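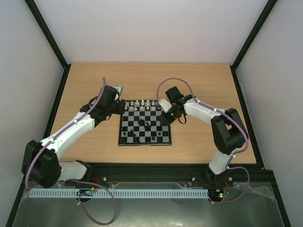

## Getting the stink out of kneepads (and the rest of the season's laundry)

I have washed volleyball stuff for two daughters, one stepson and, for one very long fall, the entire Grekport freshman team. So this page is long and it wanders. Skip to whatever is smelling up your car!

Kneepads first, because that's what everybody emails me about. Turn them inside out. Fill a bucket or the laundry sink with cool water and white vinegar, one part vinegar to four parts water, and push the pads under until they stop burping up bubbles. Leave them an hour. Don't add detergent yet, I used to do it all in one go and they came out smelling like a salad with perfume on it.

Squeeze them out (don't wring, the foam creases and it never really un-creases), then wash on cold, gentle, in a mesh bag, with half the detergent you'd normally use. Half! Too much soap is how most gear gets that sour smell in the first place. It sits in the foam, the foam gets sweaty, and by the third practice you're rolling the windows down in December.

Dry them flat on a rack with a fan pointed at them. Flip them before you go to bed. If they're still damp in the morning, stuff each one with a dry washcloth and send them to school like that in an open bag. I have done it more times than I'd like to say.

For pads that are past all this, I do one overnight soak in oxygen bleach powder and lukewarm water, following the amounts on the tub, then a plain rinse cycle and an extra rinse after. If that doesn't work, buy new ones. There's a point where the foam is just done.

## Jerseys and spandex

- Cold water, inside out, zippers closed on anything that has a zipper.
- No fabric softener, no dryer sheets. Ever. It coats the fabric and then the sweat can't get out and neither can the smell.
- Never in with towels, unless you enjoy picking lint off numbers with tape the night before a tournament.
- Hang the jersey by the hem with clip hangers. Shoulders get those little bumps otherwise, and on a shiny jersey they show.
- White jerseys get their own load. Yes, even for one shirt. I have a pale pink number 4 in a drawer upstairs that taught me this.

Floor burn marks, those gray-brown smears on the hip and elbow from diving, come out best if you get to them the same night. I rub in plain dish soap with an old soft toothbrush, let it sit while I eat dinner, then rinse from the back of the fabric so the dirt gets pushed out the way it came in. Old marks need a second go and sometimes a third. On the shiny jerseys go easy with the brush or you'll fuzz it.

Blood: cold water, right away, and hydrogen peroxide dabbed on if the shirt is white. Try the peroxide on an inside seam first if there's any color at all. Then cold water again. Please don't put it in the dryer until you're sure, and check under a real lamp, not the laundry room bulb.

Peeling numbers are a pain. If just a corner is lifting, lay the jersey on an ironing board, put a sheet of parchment paper over the number and press straight down with a medium iron for a slow count of ten. Lift, don't slide. Let it cool all the way with a heavy book on top. This has worked for me on heat-pressed numbers and not at all on the thick rubbery kind, which only curled up more, so if yours are rubbery I'd take it back to whoever printed it. And look at the care tag first, some of that fabric can't take an iron of any temperature.

## Court shoes

Anselmo Bedoya, who coached my oldest, had one shoe rule, and it was that court shoes never touch outdoors. The girls carried them in and carried them out. I thought it was fussy until I compared the soles on a pair that followed the rule with the soles on a pair that didn't. Buy a cheap drawstring bag and make it a habit.

For the slippery sole problem, wipe with a damp rag, then dry with another rag. Most of the time that's the whole fix. If they're still sliding, scrub the tread with a nail brush and a drop of dish soap, rinse the brush (not the shoe) and go over it again with clear water. Get into the grooves with a toothpick. You will be amazed and a bit grossed out by what's in there, hair mostly.

Insoles come out after every practice. Every single one. Stand them up against the shoe, loosen the laces all the way down and pull the tongue forward. Newspaper balled up in the toes if they're soaked, changed once in the evening.

Baking soda in a knotted old sock works fine overnight and doesn't leave powder everywhere. Loose baking soda shaken straight in the shoe also works fine and gets on everything you own.

I don't machine wash court shoes anymore. I did it with my stepson's Rovars and the sole started coming away at the toe a week later. Maybe it was going to do that anyway, but I'm not paying to find out twice.

Laces can go in the washer, in the mesh bag with the kneepads.

## The bag itself

Everyone washes what's in the bag and nobody washes the bag. Guilty, for years.

1. Empty it over the trash can, outside if possible. All the pockets. There's a banana in one of them.
2. Vacuum the bottom with the crevice tool.
3. Pull out the stiff base board if yours comes out and wipe it on both sides.
4. Sponge the lining with warm water and a little dish soap, then again with plain water.
5. Hang it upside down and unzipped somewhere with moving air until the corners feel dry. The corners lie, so feel them twice.

We've got the big Kulis duffel and the board is sewn in, so I do mine with a wrung-out rag and a hair dryer on cool. Takes forever.

A trick I stole from another mom at the Urrego Invitational: clip a cheap laundry bag inside with a carabiner, and everything sweaty goes in there as it comes off. At home you unclip it and dump the lot in the washer. It won't make a teenager put things in it, sorry, can't help you there.

## Balls

Indoor balls want a barely damp cloth and nothing else. I know people use leather cleaner and I know people use baby wipes, and both of them left ours either slick or tacky. Wipe, dry, done.

Pumping: wet the needle before it goes in. Water is fine, a drop of glycerin is better if you have some in the medicine cabinet. Going in dry is how you tear the valve and then you've got a ball that's soft by warmups. Push it in straight and slow, and if it fights you, stop and wiggle the ball around the needle a bit before you try again.

Use a gauge, the correct pressure is printed right by the valve on nearly all of them. My thumb test was off every time I checked it and I'd been very proud of my thumb.

Don't store them in the car. Not in summer, not in winter. Ours live in a mesh sack on a hook inside the basement door.

## Tape, glue and other sticky business

Athletic tape residue on skin comes off with baby oil or cooking oil on a cotton ball. Leave it on for a minute before you rub. On water bottles and lockers, same oil, then dish soap to get the oil off.

Residue on fabric is harder. Put the shirt in the freezer in a plastic bag for an hour, then scrape with the edge of an old library card. What's left gets a dab of rubbing alcohol, tested on a seam first, then the wash.

Hair ribbons (if your team is a ribbon team, you know) can be rescued with a flat iron on its lowest setting. Dab the cut ends with clear nail polish and they quit fraying. We made 50 of them on my kitchen table for senior night and the polish was the slow part, so line up a few helpers or start after lunch, not at 9 p.m. like us.

## My actual weekly routine

Practice nights: bag unzipped in the mudroom, shoes open, kneepads over the rack. That's it, I don't wash anything but socks and shirts.

Night before a match: jersey and spandex on cold as soon as dinner's on the stove, hung by 8, packed in the morning. I keep a spare pair of spandex and one spare sock rolled up in the end pocket. One sock. It's always one sock.

After a tournament weekend: everything, bag included, and the kneepads get the vinegar.

End of the season: wash it all one more time even if it's going straight into a bin, and make sure it's bone dry before the lid goes on. Write the sizes on masking tape on the outside of the bin. I'd also write down what needs replacing while you're still annoyed about it, since by summer you'll have forgotten that the left kneepad slides down.

If you've got a good way to clean the white rubber edge on shoes without it going yellow afterward, please send it. I've tried toothpaste and I've tried the melamine sponge. The sponge is winning so far but it wears down fast and I go through a box a month.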